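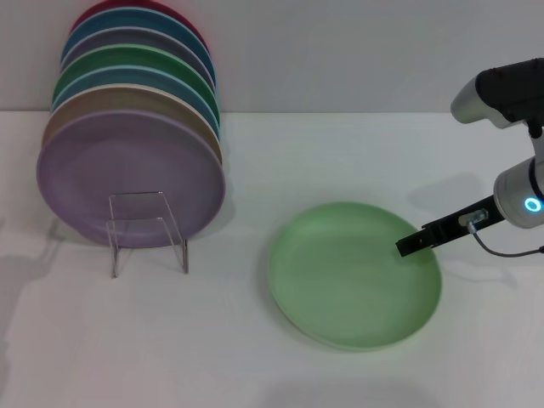
盘子竖着放的样子，最前面是淡紫色那只

【闲聊】彩色盘子到底影不影响胃口？搬家后家里为碗碟吵了一架

楼主 半糖芋泥
发表于 18/03/2023

搬进新家之后一直在添置厨房的东西，别的都好说，唯独碗碟这件事我和家里那位意见完全不一样。他坚持要全白，说白盘子装什么都好看，饭店都这么用。我想要彩色的，每天吃饭心情好一点，有什么不行？

他说颜色会抢菜的风头，尤其是蓝色，看着就没胃口。我不服，上网翻了一晚上，越翻越糊涂，有人说蓝盘子能减肥，有人说红盘子让人吃得少，还有人说关键是盘子跟菜的颜色反差。大家家里都用什么颜色的？用久了会不会腻？

另外我看中了Bredano的哑光系列，一套8只，颜色都不一样，有没有人用过，刀叉刮上去会不会留印子？

2楼 老陈醋配饺子

先占个座。我家全白，用了12年，摔了补，补了摔，最大的好处就是随便哪家超市都能配上。彩色的你试试，摔一只，回头去买，人家说这个色早停产了。

3楼 晚风与锅

支持彩色！我家四口人一人一个颜色，谁的盘子没收一目了然，孩子再也没法赖账（笑）。胃口嘛，我是真没感觉，红烧肉放什么盘子里我都能吃两碗饭。

哑光的要当心，我之前那套是Molemel的，用不锈钢叉子划过会有一道道灰印，看着像裂了，其实是金属蹭上去的，拿小苏打加一点水调成糊，软布慢慢擦能擦掉大部分。但是懒得擦的时候就很闹心。我们后来吃意面干脆用筷子了。

4楼 不吃香菜星人

蓝盘子减肥这个我亲自试过，整整一个月，晚饭全用蓝盘子。结果瘦了2斤，然后过了个周末全回来了。我觉得那2斤跟盘子没关系，是那个月加班多。

5楼 半糖芋泥（楼主）

回复3楼：意面用筷子哈哈哈，我家那位听了要晕过去。他连吃煎蛋都要摆刀叉的。

回复2楼：停产这个我倒真没想过，有点道理。不过可以一开始就多买两只备着吧？

6楼 老陈醋配饺子

多买两只你放哪？厨房就那么大。而且彩色的你不知道会先摔哪个色，你总不能每个色都备一只，那不成了两套了。

7楼 砚台边的猫

说一点不一样的。我以前在拍菜谱的工作室打过杂，盘子换来换去见得多了。我的体会是颜色本身没那么要紧，要紧的是深浅。浅色带一点灰调的，淡紫、米色、灰绿这种，装什么都不太会出错。怕的是又艳又亮的，灯一照反光，菜反倒看不清了。

绿叶菜放绿盘子里确实显得没精神，这个我承认。可是换个米色的不就好了？家里又不是只有一只盘子。

白盘子也有它的毛病，白粥、豆腐、清蒸鱼放上去，白茫茫一片。我们那会儿拍豆腐从来不用白盘。

8楼 晚风与锅

回复7楼：同意豆腐那个！我家蛋羹也是，深绿的碗装出来黄得特别好看，白碗就平平无奇。

9楼 路过的铁锅

我来泼冷水。颜色影响胃口这种文章我看过一堆，一篇说大盘子让人多吃，下一篇又说没差别。家里吃饭跟做实验差太远了，饿了就多吃，菜咸了就多扒饭。为这个吵架不值得。

真要说影响吃多少，我觉得是盘子大小和有没有边。我家换了宽边的以后，同样一勺菜看着就多，我妈再也没嫌我炒得少。

10楼 不吃香菜星人

回复9楼：大小我也不信，小盘子我就盛两次呗。

11楼 路过的铁锅

回复10楼：你那是你，多数人懒得站起来。

12楼 不吃香菜星人

你家电饭锅离饭桌多远啊，我家伸手就够得着。

13楼 豆豆妈在江边

楼主我家正好有Bredano那套，用了一年多，说说优缺点。

颜色是真的耐看，没有褪，我天天进洗碗机。手感有点涩，刚开始不习惯，洗的时候倒不容易滑手。缺点一是重，一摞端起来手腕酸。缺点二是吸油，装过咖喱要赶紧冲，我有一次放过夜，浅紫那只留了一圈黄，泡了两回才淡下去。划痕有，跟3楼说的差不多，浅色上明显，深绿的几乎看不出来。

收纳建议竖着插，叠着放的话抽最下面那只太费劲了，哑光面互相蹭也会响，那个声音我受不了。我家用的是Sukent的架子，抽屉里也能放，就是买之前一定量好高度，我第一个就买高了，抽屉合不上，退货运费自己出的。

14楼 半糖芋泥（楼主）

回复13楼：太有用了谢谢！！咖喱我家一周至少一顿，这点得好好想想。请问微波炉能进吗？我主要是中午一个人在家，热剩菜用得多。

15楼 豆豆妈在江边

能进，但是盘子自己会热，比菜还烫，拿的时候垫块布。釉面亮的那种好像没这么厉害，我也说不好是不是哑光的问题。

16楼 砚台边的猫

盘子比菜热，可能是坯里进了水汽，底圈没上釉的地方会吸水。洗完多晾一会儿再收，别湿着摞起来。

17楼 青梅煮不酒

我跟我先生当年也吵过这个，最后的办法是平时用彩的，来客人用白的。结果你猜怎么着，客人来了都问为什么不给用彩色那套，说看着好玩。现在白的全压在柜子最上层，一年拿下来一回，还是为了擦灰。

不过我得替白盘子说句公道话，去年十二月我婆婆过生日，摆了一大桌，十几道菜颜色本来就花，再配彩盘子真的乱，眼睛不知道往哪看。那天我还是把白的搬下来了。

18楼 老陈醋配饺子

看，最后还得是白的。

19楼 晚风与锅

回复18楼：一年就用一回也叫赢啊？

20楼 小满没满

有没有人用过Miettinen的？我看打完折一套1183，犹豫好久了。颜色偏北欧那种，淡蓝配灰绿，实物会不会发灰？

21楼 砚台边的猫

回复20楼：在朋友家见过，白天自然光下很好看，晚上暖黄灯下淡蓝会发灰发绿。你家餐厅灯要是偏黄就想想清楚，最好先买一只回去放一晚上看看。单买贵一点，也比整套退来退去省事。

22楼 路过的铁锅

一千多买盘子……我家一套碗碟加起来不到两百，照样吃。各位继续，我去洗碗了。

23楼 半糖芋泥（楼主）

回来汇报一下。给家里那位看了这个帖，他抓着17楼后半段念了三遍，前半段当没看见。目前谈成这样：先单买两只，一只淡紫一只浅绿，白的不动，用一个月再说。蓝的他死活不同意，那就先不买蓝的。

咖喱以后装白盘子里，反正那个他做。

24楼 豆豆妈在江边

咖喱装白盘子也染的，亮面的好擦一点而已。记得当天洗。

25楼 不吃香菜星人

楼主一个月后记得来更新，顺便称一下体重。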